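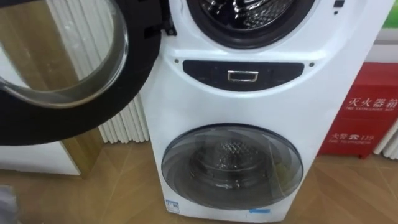 Shortlist notes, Provatthorpe short film awards

6 Aug 2022
Eulalia Arancibia

Second pass through the entries finished this morning. We had 1,307 submissions in the system when the portal closed in May, and the screening groups have brought that down to 14 for the fiction shortlist. Halldóra Lauritsen has the documentary list and will write hers up separately.

Scoring sheet: the weighted column was wrong for anything entered as a co-production. It read the second country as a blank score and pulled the average down. Fixed the formula and reran it. Two films moved up. "Stalley" went from just outside the list to comfortably inside it, and "Mfaume" moved one place. Nothing dropped off as a result, but I kept the old sheet in the same folder with "old" in the name in case anyone asks.

Watched "Stalley" again with the sound up. The first time I marked it down for dialogue and I think that was my laptop. The long talk in the bus shelter is clear on the big speakers. Raised my sound score by 2. Left directing where it was.

"Zudel" is still the one we disagree on. Halldóra thinks the lead is the best performance in either list. I think she is very good and the last third lets her down. It runs almost 3 minutes after the story is over. We agreed to leave the scores apart and let the final jury sort it out.

Running times: rule says credits count. Checked all of the fiction list against the files, not the entry forms. One form was off but the film is still under the limit.

Subtitles on "Mfaume" drift out of sync after the wedding. Wrote to the producer for a new file. If it doesn't come we show the one we have, and I will tell the jury not to score it on that.

The acting category needs a decision. Last year lead and supporting were judged together for shorts and there were complaints from both directions. Halldóra wants them split. I don't mind, but several of these films have a cast of two and I can't say which is the supporting part. Suggest we ask the filmmakers to name one.

To do:
- send the jury the links and the blank sheets
- check stills permission for the program
- move the nominations announcement back a day if the printer can't confirm
- reply to the Stalley people about the aspect ratio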